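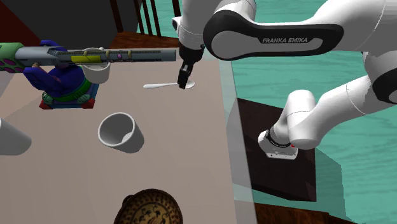 Sim run, stock parallel gripper over the spoon

dkettle
Trying the stock Franka fingers against the Husix pair before I order anything. The spoon is the hard one – flat on the table, nothing to get under.

hoani
Sim contact on thin stuff is a guess. I wouldn't spend 4,000 on it.

dkettle
It's only for ranking the two.

i_hellwig
Ranking goes wrong too. Our Husix pair won 12 of 15 in sim and lost on the bench. What friction are you using?

dkettle
Default.

hoani
Well, there you go. Borrow a set in April and try a real spoon.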